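Solberg Notices: a data card

Version: second release, March
Language: English
Size: 411 notices from 87 colleges
License: free for teaching and research, see the terms near the end

Summary

Solberg Notices is a collection of short public announcements in which a college says it will open a new department, start a new course or change an existing one. The notices come from college websites, news pages and printed bulletins that were typed up by hand. Each one has been labeled for what is being announced, how firm the plan is and which subject area it belongs to.

The collection was put together for the Rendel reading course, where students learn to tell an approved program from a proposed one. It has also been used to test simple text classifiers. It is small, and we don't suggest training anything large on it.

What is in the files

notices.csv has one row per notice. labels.csv has one row per label, so a notice that announces two courses appears twice there. colleges.csv lists the colleges by code, with region and type. The guide we gave to the labelers is in guide.txt. It is worth reading before you use the labels, especially the pages on "planned" and "approved."

Fields in notices.csv:

notice_id: a short code that does not change between releases
college_code: matches the code in colleges.csv
source_type: website, news page or bulletin
text: the notice itself, cut at 200 words
truncated: yes or no
area: the subject area, chosen from the list in guide.txt

Fields in labels.csv:

notice_id: as above
item: department, course, degree or center
status: one of 4 values, explained below
materials: free text, often blank

Status labels

Proposed means someone at the college has suggested the item and it has not gone to a vote. Planned means the college says it will happen but gives no approval. Approved means the notice names a body that has agreed to it. Open means students can already enroll.

Many notices mix these. A headline may say a department "has been established" while the text says the senate will consider it in the fall. Labelers were told to go by the text and ignore the headline. Where the text contradicted itself, they took the weaker claim.

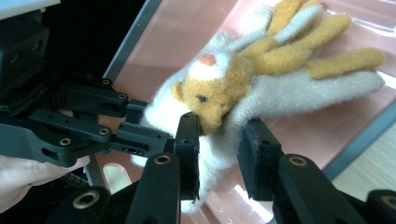 The materials field was added in the second release, after users of the first one asked for a way to find practical courses. It records any equipment or supplies the notice names as part of the teaching. Most of the entries come from nursing, art and early childhood programs, and the wording is kept as the college wrote it. For searching, there is a short list of plain terms in guide.txt that maps onto the college wording. A fuzzy puppet with a little bear head and long tan and white fingers, like the one in the photo, would be filed under "hand puppet" whether a notice called it a glove toy, a story puppet or a soft teaching aid. Brand names stay in the free text but have no plain term of their own.

How the notices were collected

Website notices were saved by a script called Juvura, which visits each college's news section and keeps any page that contains a phrase from a fixed list ("new department," "will offer," "is pleased to launch" and so on). The list is in juvura_phrases.txt. Pages were then read by hand, and those that were only advertising for existing courses were dropped.

Bulletins were harder. They arrived as scans from the Drimport library exchange, and the text recognition did badly with two-column pages, so all of them were retyped. Line breaks and hyphens from the original layout were removed. Spelling mistakes in the originals were left alone.

Notices that a college later withdrew are still in the collection if they were public when we saved them. We have not tried to follow up on whether a planned course ever ran. 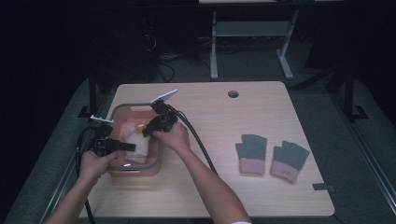

Each notice was labeled by two people working apart. Where they disagreed, a third person read the notice and made the decision, and the earlier labels were kept in labels_raw.csv. Status caused most of the disagreement. Area caused very little, except in joint programs such as theology with counseling, where the guide says to use the area of the department that runs the course.

Known problems

Large colleges post more notices than small ones and are over-represented. If you need a balanced sample, draw by college_code first.

The phrase list misses notices written in an indirect style. Religious colleges and conservatories are probably undercounted for that reason.

Cutting the text can remove the sentence that shows approval. The labels were made from the full notice, so a truncated row may carry a status you can't confirm from the text field.

Some bulletin notices have no college named in the text itself. The code was taken from the cover of the bulletin.

Names of staff and students were replaced with [NAME]. Building names that include a person's name were left in, and a few may need another look.

Terms

You may copy, share and change the files for teaching or research. Please keep this card with them and say which release you used. Don't use the notices to advise applicants on what a college offers now.

Changes in this release

Added the materials field
Corrected college codes for merged campuses
Moved "center" out of "department" in the item field
Removed duplicate notices that had been posted on both a main site and a branch site

Corrections can be sent through the issues page. Include the notice_id and the line of the guide you think applies.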